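Workshop notebook, textile conservation section
June. Entry opened 09.40 by Savita Rajput

Subject: wash-fastness of the Lirno indigo samples, second bath.

The bath was made up with 300 ml of softened water and two drops of the neutral soap. Swatches from the Ahuja bolt were pinned to the glass and left undisturbed until the timer sounded. Slight blue was noted in the rinse.

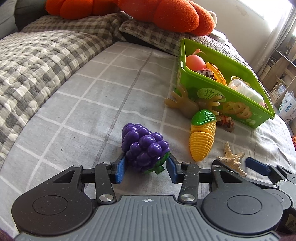 Kiran Rastogi: the blue in the rinse is loose surface dye and should clear by the third change. I would not reduce the soap yet.

Noted, and the soap has been kept as it was. The third change is to be examined against white card by the north window — the bench lamp is too yellow for this purpose.

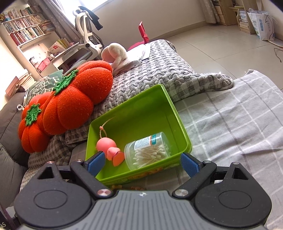

Notebook 2, p. 83

The third change showed a faint tint only. Blotting paper was laid over each swatch and replaced once. The selvedge of the Ahuja cloth has drawn in a little and will be eased flat while damp. The Tumen wool was not washed today; its red border requires a spot test first.
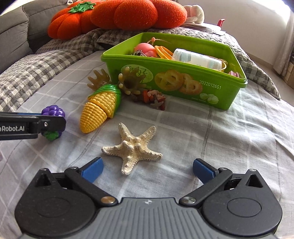
Spot test, Tumen wool (accession 1498)

One drop of water was placed on the reverse of the border, then blotted. No colour transferred. The same was done with the soap solution, and a trace of pink came away on the paper. Wet cleaning is suspended until Shalini Tripathi has seen the result. 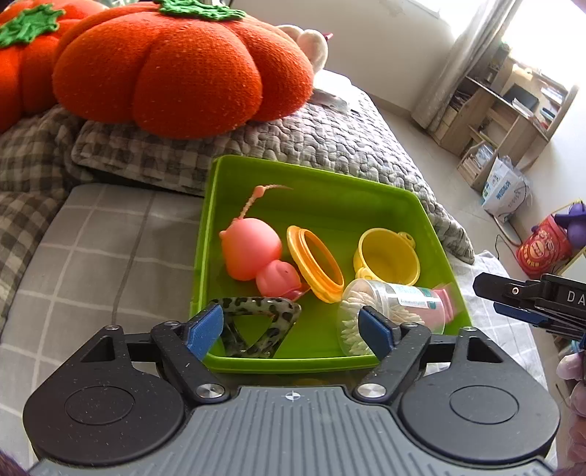
May the wool be surface cleaned in the meantime?
Low suction through a screen is permitted, on the reverse only, and the border is to be left alone.

Blotters labelled and filed in the second drawer. Entry closed 16.15, S.R.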